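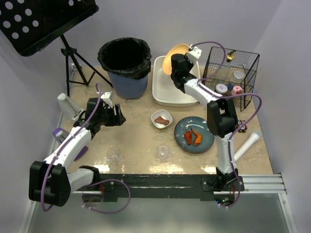

Restoring the Doors and Dashboard of an Old Orkard Coupe
Student project report, Vehicle Body Workshop
Group: Najwa Karaki, Anas Majali, Kevser Akbulut
Supervisor: Wissam Fakhoury
25 November 2024

1. Aim of the project

Our group received an Orkard coupe that had been standing in a barn since its owner stopped driving it. The engine was given to another group. Our task was to repair the 2 doors and to make the dashboard usable again, with a budget of 900 dollars.

2. Work on the doors

The left door was in better condition than we expected. On the right door the lower edge was rusted through over a length of 67 centimeters. We cut out the bad metal and welded in a new strip, which Anas shaped by hand. The first strip was too thick and it pulled the door skin, so we had to make it again from thinner sheet. After this the gap to the sill was even, but the door still closes with a heavy sound.

3. Work on the dashboard

The top cover had many cracks. We filled them with a flexible filler from Panis and covered the whole part with new vinyl. Kevser cleaned the gauges and replaced the bulbs. The clock does not run. We asked the shop Morevora for a used one and the price was 135 dollars, so we left the old clock in its place.

4. What remains

The window seals are ordered and should arrive in February. The paint of the right door is only primer now. Lama Awwad from the paint class will mix the color when the seals are fitted.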